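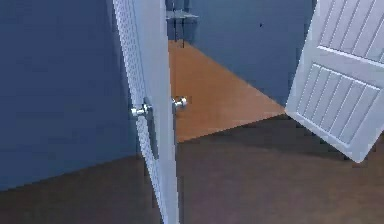
Walls just make a house feel mean, I was told in July, and that once you've lived open plan you'd never go back. I have been arguing with that in the shower ever since. So, here's the argument, written fast, while the dishwasher is between cycles and I can hear myself.

I want rooms back. Ordinary ones. Kitchen, lounge, a place to eat, each with a way of shutting it.

We live in a Tratar home in Skovley, second stage of the estate, the bit past the roundabout. Five of us. One enormous space where the cooking, eating, telly, homework and arguments all happen at once, under the one ceiling, with a hard floor so everything bounces. It looked terrific in the display home. Of course it did. There were no people in it. A bowl of lemons and a bit of quiet guitar, and a fridge with nothing in it that wasn't even switched on.

Try it with a rangehood going. Rangehood on, so the telly goes up. Telly up, so the kid on the phone goes louder. Someone starts a blender. By half past six we're all shouting about peas.

And the smell. Fish on a Tuesday used to be a kitchen problem. Now it's a couch problem. It's in the curtains, it's in the school jumpers drying over the chairs. You cannot fry an onion in this house in private.

The sales pitch is togetherness. The cook isn't shut away, the parents can see the kids, everyone's connected. I get it, I do. My grandmother's kitchen was a dark little box out the back and she was stuck in it for most of every Christmas. Nobody wants that again. But you can fix a dark little box with a window and a wider doorway and somebody else doing the potatoes. You didn't need to knock down the whole back half of the house.

Anyway what happened to togetherness at our place is that everyone leaves. The big room is too loud, so they go off to the bedrooms with their headphones on. All that floor and it's me and the dog. When I was growing up there were two living rooms, both poky, and there was always someone in each. You could be near people without being in thier programme.

Then there's the heating. I rang Kadlec about the ducted system after last winter's bill, which was up to $500 more than we'd budgeted, and the fella on the phone was perfectly nice and asked could we close off the areas we weren't using. Close them off with what? There's no area. There's one area. We heat the stairwell. We heat the air above the stairwell. A small room with the door shut gets warm off a heater the size of a toaster, everybody's nan knew that, and we've built whole suburbs as if it was never discovered.

I'll be told that walls cost money. They do a bit. Cheap stud walls and plasterboard aren't what makes a house expensive though, and I notice the builder finds the money for a stone bench as long as a ute. We've got one. It collects mail.

Also told: resale. Buyers want open plan. Well, buyers want what's on offer. In our stage you could pick from a booklet of floor plans and every one of them was the same big barn with the island bench facing a different direction. That's hardly a vote.

The fix being sold now is the funny part. There's a second wave of stuff meant to undo the first wave. Felt panels for the ceiling. Screens on wheels. Gatolero does a folding partition, I got a quote, $1292 for something that comes up to my shoulder and stops no sound whatsoever. A curtain, basically, with hinges. And the new display homes have a "scullery" and a "retreat" and a "media zone". Those are called a kitchen, a lounge and a den. They had them a 100 years ago.

I'm not asking for the rabbit warren. Some people love the big room and good luck to them, especially if they're two adults with soft voices and a wool rug. If someone in the house uses a wheelchair or a frame, wide and open is a godsend and I wouldn't take it off anybody. I just want the choice in the booklet. Plan A, barn. Plan B, rooms.

Untill then we make do. Homework's in the laundry, on top of the dryer, because it has a door. My partner takes work calls in the car. I read in the bathroom like a teenager.

If you're about to sign for a new build, go and stand in the display home and ask the salesperson to put the rangehood on full. Then try to talk about money. Take a kid with a recorder if you can borrow one.

Dishwasher's started again. I'm off to the laundry.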